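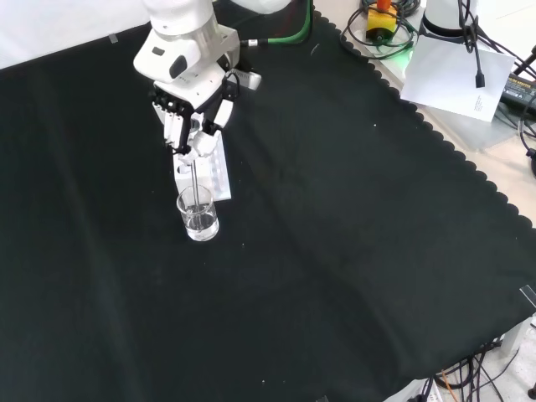 Sensory panelists wanted, Wisdale

Stukimik brews lager and cider at its Wisdale site and is recruiting three panelists for the January tasting block. Sessions start at 10:30 a.m. and last two hours. Each covers three flights, served blind at cellar temperature and scored on the standard sheet for aroma, bitterness, body and off-flavors.

Applicants must be 21 or older, non-smokers, and able to detect diacetyl at the screening test. Prior brewery work is not required. No coffee or scented products for one hour before a session.

Pay is $341 for the full block. Send a short note on availability to Corina Kälin, Sensory Lab, quoting reference 839.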